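Paid participants wanted: sorting and folding clothes (June sessions)

Lesedon is a small workshop in Brerkach. We study how people handle clothes and other textiles at home: how they pick them up, turn them the right way, fold them and put them away. For our sessions in June we are looking for 18 adults who would like to join us for half a day.

You do not need any experience. We are interested in your own way of doing it, also if you think your way is slow or untidy. People who hate folding are as welcome as people who enjoy it.

What you will do

A session lasts half a day, with a long break in the middle. In the first part you work at a table with a pile of mixed clothes: T-shirts, trousers, thick knitted things, socks, some towels. You sort the pile and fold it as you would do at home. In the second part you sit down, and we ask you to look at other people's folded piles and tell us which ones you would accept in your own cupboard and which ones you would do again.

There are also short periods of waiting between the tasks. You may read or use your telephone during this time. Please stay in the room, so that we can continue without delay.

All clothes are provided by us and are washed before each session. You are not asked to bring your own laundry.

Who can take part

You are at least 18 years old.
You can stand at a table for half an hour without difficulty. If you prefer to do everything seated, please write this in your message and we will prepare a lower table.
You understand simple spoken instructions in English. Perfect English is not necessary.
You have no strong allergy to wool or to washing powder.
You did not take part in our towel sessions last winter.

Left-handed persons are especially invited, as we have only a few on our list until now.

What to wear

Please come in comfortable clothes, as you would wear at home. Short sleeves are better than long ones, because wide cuffs get mixed up with the fabric on the table. Flat, closed shoes are required. Rings and bracelets which can catch on knitted things should be taken off, and we have a locker for them.

Payment and practical matters

You receive 500 crowns for the session, paid in cash on the same day. If you must leave early, you are paid for the part you have done. Coffee, tea and a simple lunch are included. If you do not eat certain things, tell us in advance.

The morning session starts at 10 and the afternoon session at 13. Please arrive a little before, as there is one form to sign. The form explains that sessions are recorded and who may see the recordings. We send it to you beforehand, so you can read it calmly at home.

The workshop is on the ground floor of the Juhász building, entrance from the courtyard. The tram stop Grerkden is very near. There is a ramp at the courtyard door and a place for bicycles, but parking for cars is difficult.

How to apply

Write to us through the contact form on this website with the subject "Folding". Tell us your age, whether you are left-handed or right-handed, and if you prefer morning or afternoon. You do not have to send a CV or a photograph. We answer every message, also when the places are already full, and in this case we can keep you on a waiting list if you wish. 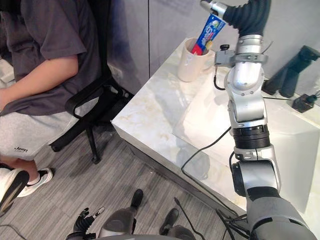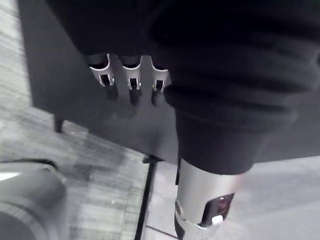
At Lesedon: a seat by the counter (first picture) and black ribbed fabric at the table (second picture).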